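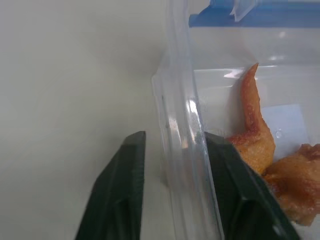 Product Review: Wirkel Clear Food Storage Set
Canorau Housing Services, Shared Kitchens Program
Monday, April 21, 2025

The Wirkel set was purchased in January for use in the shared kitchens at Esia Court. It consists of 8 containers with matching lids, sold at a price of $40. The set was reviewed over a period of seven weeks.

Storage
The plastic is clear enough that residents could identify leftovers without opening the lid. Containers nest when empty and fit on a standard refrigerator shelf. The largest size is too tall for the door racks.

Lids
Lids close firmly on all sides. Soup and cut fruit were carried between floors without leaks. Two residents with limited hand strength reported that the corner tabs were hard to lift, and the older Zakharchenko set remains available to them.

Cleaning
All pieces were washed daily on the top rack of the dishwasher. Tomato sauce left a light stain in one container, which faded after soaking in baking soda. The lid seal must be removed by hand for a full cleaning, and replacement seals are not sold separately.

Rating
Four out of five. The set is approved for purchase by other Canorau properties. Kitchens that serve residents with reduced grip should keep a second type of container on hand.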